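Rurkness Football Club
Club statement and squad update, September

1/ The club wishes to update supporters on the fitness of the first-team squad, the status of two contract matters, and arrangements for the coming home fixture against Stisach. Replies to this thread are read by the media office between 9 a.m. and 4 p.m.
168 shares · 30 comments

2/ Captain Liette Wong has a low-grade strain of the left hamstring. She reported tightness at the end of training and was withdrawn from the session by the medical staff. A scan was carried out the next morning and the result has been reviewed by club doctor Tamás Bárány.

3/ Dr. Bárány's assessment is that Wong will miss the Stisach match and the away match at Barta. She will continue gym work and pool work during that period. Her return to full training will be decided after a running test, and the club will not give a date before then.

4/ The club is aware of reports that Wong's absence is connected to her contract. The two matters are separate. Her present agreement runs to the end of the season, talks on a new one opened in the summer, and both sides have agreed to keep the details private.
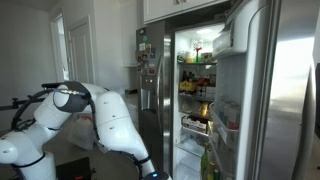
5/ Vice-captain Seo-ah Wang will lead the team in both matches. She captained the side on eight occasions last season and has the full support of the coaching staff.

6/ Midfielder Tainá Macedo has completed her recovery from an ankle sprain and trained with the full group all week. She is available for selection. Her minutes will be managed in the first instance, and supporters should not expect her to play a complete match at this stage.
8 comments

7/ Head coach Joelle Aoun: "Tainá has worked very hard and she looks sharp. We would all like to see her start, but she has been out since preseason and I will not rush her. Liette understands the position as well. She is disappointed, as any player would be."

8/ Two further players, both defenders, missed part of training with a minor illness. They have since returned and no other absences are expected – the final squad will be posted on this account one hour before kickoff.

9/ A number of supporters have asked about meals and nutrition after the coach's remarks at the September members' meeting. Players now eat breakfast and lunch together on training days. Menus are set each month by the performance staff, and individual plans are in place for players returning from injury. 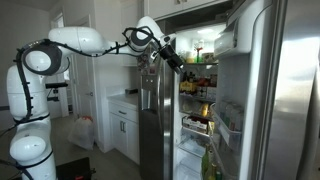

Refrigerator open in the kitchen.

10/ The club does not publish individual diet plans or body weight data and will not comment on those matters in interviews. We ask that journalists respect this when speaking to players in the mixed area after matches.

11/ Contract news. Seo-ah Wang has signed an extension that keeps her at Rurkness for two more seasons. The goalkeeper position remains under discussion, and the club has received one inquiry from Cevska about a loan. No offer has been accepted.

12/ Under league rules any loan must be registered before the window closes at 5 p.m. on the final day of the month. If the club has something to announce, it will be announced here first. Supporters are advised to treat other accounts with caution.

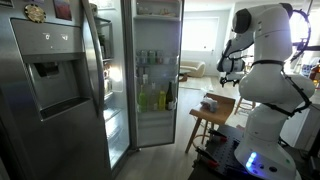
Stainless steel refrigerator with the right-hand door open.

13/ Tickets for Stisach. The visiting section has sold its full allocation of 442 seats. Home seats remain on sale in the north and east stands. Gates open 90 minutes before kickoff, and bags larger than a standard sheet of paper will not be admitted.

14/ The open training session planned for the day before the match will go ahead, with the east stand open to members only. Players will sign autographs for 30 minutes afterward. Wong will attend but will not take part in the session.

15/ Correction to post 3: the Barta match is a cup tie and does not count toward the league table. Wong's absence therefore covers one league match and one cup match. The media office regrets the omission.

16/ The next squad update will follow the Barta match. Interview requests for Joelle Aoun should reach the media office by noon on the day before the session requested.
30 shares · 8 comments

Contact the media office | © Rurkness Football Club | Back to top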